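Posted on Sunday, April 16, 2023 by Yeshi Wubshet

Visit to the Zirer Open Day on Clinical Trials

The Zirer Institute held its spring open day for study coordinators and research nurses last month. I went with two colleagues from our trial unit. We had signed up in March, and the places went quickly. According to the organizers, 417 people registered and 27 groups put up posters.

The morning started in the large lecture hall with a talk on recruitment in heart failure studies. The speaker went through four trials that closed early and showed where patients were lost. In most of them the biggest drop came between the first phone call and the screening visit. Long travel and missed work were the reasons patients gave most often. One site had started offering evening screening twice a week and filled its remaining places in under two months. We have talked about evening hours at our own unit before and will raise it again.

The second talk was about consent forms. The Hoani group has been testing a shorter form for adults over 65, with the main points on the first page and the legal text at the back. They showed results from 250 participants. People who got the short form could name more of the risks when they were called a week later. The ethics reviewers at two hospitals accepted it without changes, while a third asked for the full text to be moved forward again. The form can be requested from the group by e-mail, and I have asked for a copy.

Coffee was in the lower hall, next to the posters. I spent most of the break at a poster on sample transport. The authors had put temperature loggers in every box sent from their rural sites during one summer. Boxes that were picked up on Friday afternoon did worst. They now stop shipping at noon on Thursday and freeze whatever comes in later. The poster also had a cost table, but the print was too small to read from where most of us were standing.
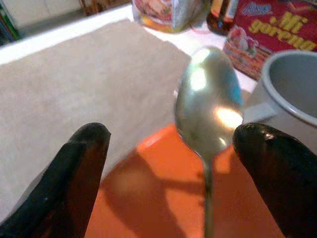 After lunch we were split into groups for the tour. Ours began with the sample storage rooms in the basement and went on to the day ward, where the early phase studies are run. The ward has 12 beds and a nurses' station in the middle, so all beds can be seen from one place. Blood draws are timed by a wall clock that every room shares. Our guide said this was brought in after an audit found that bedside clocks differed by as much as four minutes. For a study with samples at 5, 10 and 15 minutes that matters a good deal.

The last stop was the pharmacy. It is small for the number of studies it serves – a packing room, a store and a desk by the door. Study drugs are kept on separate shelves by protocol number, and returns go into a locked cabinet on the opposite wall. We asked how they handle returns from patients who live far away. They use prepaid envelopes, and most come back within three weeks.

The day ended with a demonstration of Leto, the scheduling program the institute uses for its visits. It shows the allowed window for each visit and warns the coordinator when a booking falls outside it. The warnings looked useful. Entering a new protocol seemed slow, though, and the presenter said a complex study can take most of a day to set up. There was not enough time for questions, and several people stayed behind to ask theirs.

The schedule ran half an hour late by the afternoon, and signs between the two buildings were hard to find. Parking was free, but the lot was full by nine. Anyone coming by train should take the bus from the north exit of the station.

Slides from the two morning talks will be sent to everyone who registered. The next open day is planned for the fall and will deal with safety reporting. Our unit has three places reserved, so please let me know if you would like one of them.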